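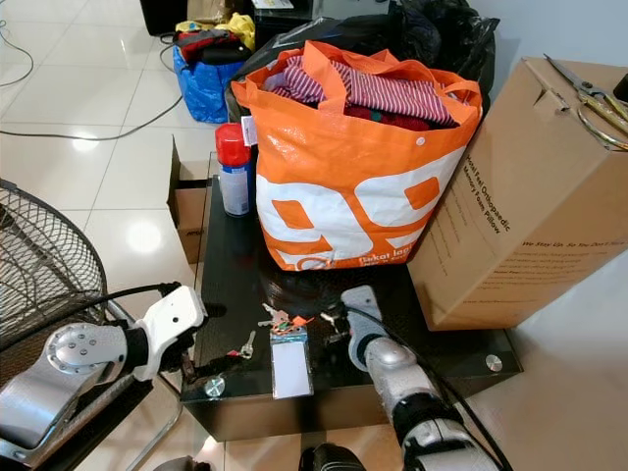
Where the hymnal project stands, December

Hi Joar,

Quick update on what your grant has been paying for! I've now been through 26 of the 36 handwritten hymnals in the Merosier collection, and they're a lot messier than I'd hoped (in a good way). The Salinas congregation kept crossing out verses and pasting in new ones, so I'm transcribing every layer, which eats up evenings. Four are too faded to read without better scans, and Driltden has promised me those by Monday.

Money is fine, with around 10 percent left for copying. I'd still love to visit Wudberg to compare their prayer books, if you're okay with moving some of the printing budget over. Let me know!

Contact | Copyright Merosier Hymnal Project | Back to top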